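April, late afternoon
Merike Kalniņš

Bench notes, Faltemside small glass table

Picked up from where Laimutė left off before lunch. She had the column filtration written up as far as "transfer, see Merike," so, thank you Laimutė, I am the rest of the sentence. This is the transfer station for the Mirness batch, and mostly what I did was fuss over the table.

First thing, the cloth. I went back to the big black one (the one with the wavy edge that Vogler keeps trying to send to the rag bin) and I'm so glad I did! Clear glass on a white table is misery. You put a little flask down, look away to write a number, and it's gone. On black you can see the rims, the stopcocks, all of it. It does creep when you lean on it, so I taped it along the border at the far corner. The folds don't iron out, I tried, life is short.

The rack went in on the diagonal again. Laimutė likes it square to the edge of the table and I know I'll hear about it, but on the diagonal the stopcock knobs turn toward me and I can get at them without reaching across the flask. Two tubes in it, and I left empty holes free so I don't knock knuckles when I lift one out. Wipe the acrylic with the soft cloth only, please, the long plate is getting hazy and I think somebody used a paper towel on it.

Then the flask. Small round-bottom, ground neck, sitting in the cork ring. I had it in one of the Varo clamps at first and hated it: too high, too tight, and the clamp was in the way of the funnel every single time. Cork ring wins. It's low, it doesn't slide on the cloth, and you can swap flasks in a second.

Funnel is the frosted plastic one with the short stem.
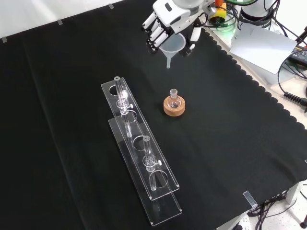
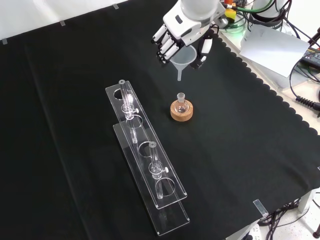
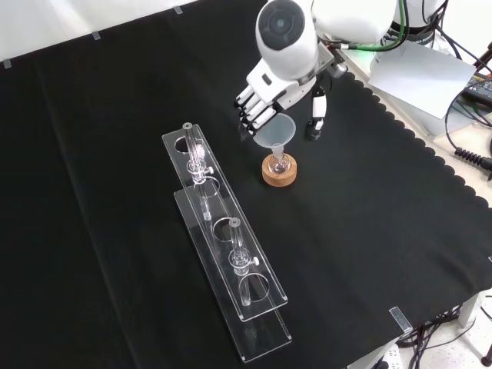
Funnel into flask, things to remember

Get the stem over the neck first and only then come down. If you come in from the side you catch the ground rim and the whole flask rocks in the cork, and then you're standing there with your heart in your mouth over a few milliliters of something Laimutė spent all morning on.

A bit of tilt is fine and probably better than dead straight. With the funnel perfectly plumb it can seat on the ground joint and trap air, and the liquid just sits in the cone looking at you. Tip it slightly and it goes down. I wrote this in the notebook last year too, found it when I was looking for page space, so evidently I need telling more than once.

Check the bulb before anything goes in. Lift it off the cork and hold it up to the window, because against the black cloth a few specks or a trace of old color at the bottom are very easy to miss. If in doubt, acetone, three rinses, and back on the ring.

Still to do: label the two tubes (pencil on tape, the marker comes off), order another cork ring one size down, find the lid for the acetone bottle. Ask Laimutė whether she wants the rack left set up overnight or put back in drawer 7.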